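我给一份没人要看的周报写了四年标题

做邮件营销的人都有一种职业病：收到别人的广告邮件，先看发件时间，再看标题，最后才想起来自己根本没订阅过。我太太说我看垃圾邮件的表情像在品茶。

前阵子换工作，从一家卖床垫的公司跳到了 Brovell，做食品杂货的线上零售。老东家那份周报我写了四年，走的那天把后台的退订理由导出来看了一遍，算是给自己办个告别仪式。退订理由是选填的，多数人懒得写，写了的那些倒很见功力。有一位写的是“我已经有床垫了”。四年里我每周给他发一封信，劝他再买一张。

新公司的邮件列表情况好一点，也只是一点。毕竟麦片吃完了还得买，床垫不会。

我入职第一周的任务是整理欢迎邮件。所谓欢迎邮件，就是你为了九折券留下邮箱之后，五秒钟内收到的那一封。前任留下的版本很长，开头是创始人的童年，中间是品牌理念，九折券的代码放在倒数第二段，字号还比正文小。我问过同事 Deisy Lozano，这么排是不是有什么讲究。她想了想说，可能是舍不得。

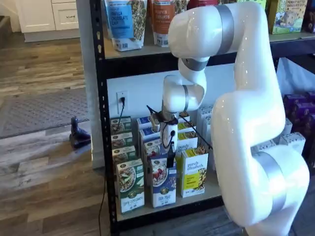

早餐货架，麦片在前排。

我把代码提到了第一行，创始人的童年挪到第三封。改动一共花了二十分钟，审批花了九天。审批的过程里有人提议加一个倒计时，有人提议加一个会转的礼盒，还有人问能不能把“你好”改成“嗨，美好生活的同路人”。最后一条我是用沉默挡回去的，效果不错，推荐给大家。

新版上线之后，打开率没什么变化（标题没动，当然不会变），点击多了一些。真正让我意外的是客服那边：问“折扣码在哪里”的信每周少了39封。这个数字没人写进汇报，因为它不属于营销指标。可我觉得这是我今年做过最像样的一件事。

说到标题。行业里流传着很多关于标题的学问，比如要有数字，要有悬念，要在前面放一个小火箭。我在床垫公司的时候全试过。小火箭用了两个月，效果和没有小火箭一样，唯一的区别是我父亲打电话问我，你们公司是不是要上市了。

悬念型标题我后来基本不写了。“你绝对想不到我们准备了什么”，读者点进来，发现是枕头套满减。他确实没想到，可他也不会再点第二次了。我现在的标题写得像超市小票：什么东西，什么价，到哪天。Tibor Barta 是我们这边管设计的，他第一次看到我写的“燕麦片第二盒半价，周日截止”，很客气地问这是不是占位文字。

不是的，Tibor，那就是标题。

后来我们做了一次对照。他的版本叫“晨光里的第一口”，我的版本就是那张小票。各发一半，发件时间一样，正文一样。小票赢了，赢得不算多，但够我在茶水间站直了走路。公平起见也得交代，下一轮换成巧克力礼盒，他的标题赢了我，赢得比我上次还多。看来人买燕麦的时候想省钱，买巧克力的时候想听点好话。我把这个结论写进了内部文档，标题起得很朴素，据后台显示，有2个人看过，其中一个是我。
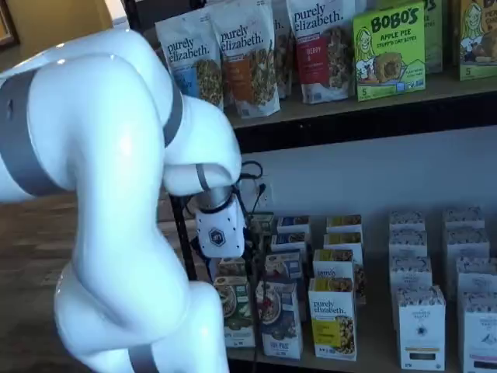
清理名单这件事

比写标题更讨人嫌的工作是清理名单。谁都喜欢看订阅人数往上走，每个月开会，那条线只要是斜着上去的，大家就心情舒畅，中午还能多点一个菜。你要是站起来说，这里面有一大批人一年多没打开过任何一封信，气氛就不对了。

去年11月我在老东家提过一次，建议把十二个月没有动静的地址先停掉。领导问，停掉之后总数会不会变小。我说会。他说那再研究研究。研究到我离职。

这次我学聪明了，不叫“清理”，叫“再激活计划”。做法是一样的：先给沉默用户发一封信，问还想不想收，想就点一下，不点就算了。信写得很短，没有折扣，也没有会转的礼盒，末尾署的是我自己的名字。我们先拿一小批试水，选了300个地址，点“继续收”的没几个，可有163个人打开了信。一年多没理过我们的人，居然过半打开了，就为了看看谁在问他要不要走。

当然，懂行的朋友会提醒我，现在有些邮箱会自动帮用户加载图片，这种“打开”做不得准。我知道。让我先高兴两天。

还有几个人直接回了信。有一位说她以为退订之后积分会清零，所以一直不敢退。这让我有点惭愧，于是去翻了积分规则，翻了半天没看懂，又去问了写规则的人，他也没看懂。现在规则正在重写。

工具方面有朋友来问，统一答复一下。我们现在用的是 Fekine，后台做得像飞机驾驶舱，百分之九十的按钮我没碰过，也不打算碰。它有一个“智能预测最佳发送时间”的功能，我开了一个礼拜，它建议我凌晨三点四十发早餐促销。我试了一次。那天早上收到的回复我就不引用了，措辞都很有力。

目前的安排是每周两封，周二一封，周五一封，早上七点半。没有什么科学依据，只是那个时间我自己在等地铁，会翻手机。做这行久了，手里的数据比谁都多，到头来还是拿自己当样本。

下一篇想写写退订页面，尤其是那种要你填完问卷才肯放人的。我收集了一些截图，最过分的一个要求写满二十个字的理由。我写的是“不想收不想收不想收不想收不想收不想收不”，系统说谢谢我的宝贵意见。

7月13日，星期六，写于家里阳台，蚊子很多。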